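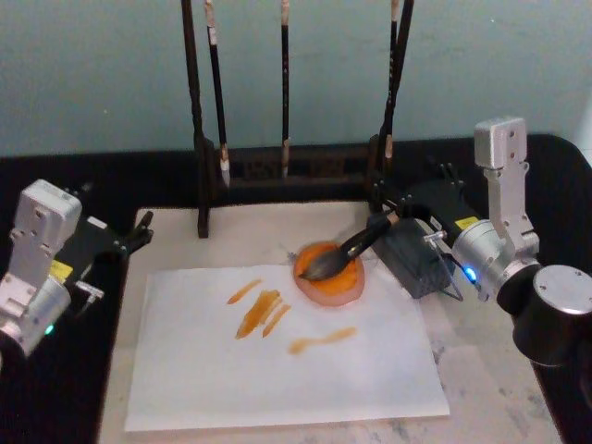 Notebook entry, August
Vindcombe bench, household and shop-floor tasks
Work item: loading a brush and laying down paint

Purpose. The Hustberg group has asked for a plain statement of which chores on its list the two-arm bench can be trusted with at present. Brush work was placed on the list under "touch-up and marking," together with glue application and the oiling of hinges. This entry covers brush work only.

Setup. Standard table, paper laid directly on the marble-patterned surface. Orange paint in the shallow dish at the far edge of the sheet. Brush held by the right arm near the end of the handle. Left arm not assigned. Spare brushes on the rack.

Record. The session log lists 64 attempts with the Kurkeo controller. An attempt consists of one dip and one stroke. The grader accepted 33. Accepted means that the mark began within the permitted area, ran in the requested direction and did not pool at either end. Rejected attempts were mostly overloaded brushes. The remainder were strokes in which the bristles splayed and the line split.

Observations.

The width of a stroke remains poorly controlled. On the sheet with four strokes, the program requested marks of equal width. The first is a thin dash, the second is a broad, streaky patch made of overlapping marks, and the last has a round blob at its left end and tapers toward the right. Direction is better than width, although the last mark lies nearly level while the others slant.

Holding the brush at the end of the handle gives the arm room above the dish but makes small errors at the wrist larger at the tip. Trịnh's earlier note recommended a grip one third of the way down. This was not tested and should be.

The controller has no step for wiping the bristles on the rim. A person does this without instruction. Adding it is the first change to be made.

Time. The median attempt took 215 seconds, including the approach to the dish. A member of staff completed the same dip and stroke in 4 seconds. For touch-up work in a home or on a line, this difference alone rules out present use.

Assessment for Hustberg. Picking up and carrying the brush: acceptable under supervision. Loading paint: not acceptable. Marking where width is unimportant: possible, with inspection of every piece. Touch-up of visible surfaces: not acceptable.

Next session. Add the rim wipe. Repeat with the lower grip. Keep the same paint and paper. Weigh the dish before and after each block so that the paint taken per dip can be estimated. Glue application is deferred until the brush results have been reviewed.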